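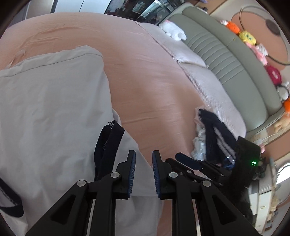 Stolley fundraising walk to support families of transplant patients

Registrations are now open for the Stolley Twilight Walk, which will raise money for families who have to leave home while a relative waits for or recovers from an organ transplant.

July 20, 2022

The 10-kilometre walk will be held in November and follows the river path from Nägeli Park to the Pernska Street footbridge and back. A shorter course is open to prams and wheelchairs.

Organiser Kumudini Cassim spent 27 weeks away from Stolley after her husband received a donor liver. Their two children stayed with her sister for most of that time.

"We had good doctors and we had a good result, but we were paying for two households," Ms Cassim said. "I was buying meals from the hospital kiosk because I didn't have a kitchen. A grocery card would have made a real difference to us."

The walk raises money for the Fasska Fund, which helps with rent, fuel, groceries and parking. The fund assisted 236 families last financial year. Most came from towns more than two hours' drive from a transplant hospital.

Entry is $50 for adults and free for children under 12. Walkers can also set up a fundraising page and invite friends, neighbours and workmates to sponsor them.

"If you can't walk, come and cheer at the footbridge," Ms Cassim said. "There'll be a sausage sizzle and plenty of places to sit." 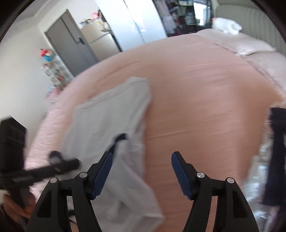

How to register

Entry forms are available at the Stolley library and the Nägeli Park kiosk. Teams should choose a name and a captain before lodging their forms. Donations can be left at either location during opening hours.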